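Clunar Slow Drip Fountain for cats and small dogs, Gakholm range. Item 2672.

The Clunar fountain keeps water moving through a carbon filter so it stays fresher between changes. It suits cats that ignore a still dish, and older pets whose vet has asked them to drink more. The pump is low voltage and quiet enough for a bedroom.

**What you get**

- Fountain base and lid, grey
- Pump with a 1.8 metre cord
- One carbon filter
- Cleaning brush

**Filters and cleaning**

Change the filter every four weeks, or sooner if you have hard water. Take the pump apart and rinse it once a week. The base and lid can go on the top rack of the dishwasher — the pump can't. Replacement filters are item 1257, sold in packs of three.

**Before you order**

Rabbits and ferrets chew cords, so we don't recommend this model for them. If your pet has kidney disease or diabetes, ask your vet how much water they should be getting each day. A sudden change in thirst needs a checkup, whatever colour or style of fountain you own.

Leave the old water dish out for the first week. Some cats take a few days to trust a new one.
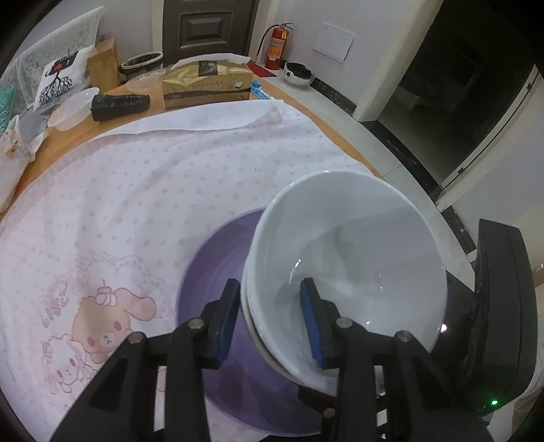

*Product notes by Refilwe Moodley, Ciltetgate Pet Supply*

Shipping is free on orders over $100. Pumps are covered for 19 months from the date on your receipt. Unopened filters can be returned at the counter or by mail; opened ones can't.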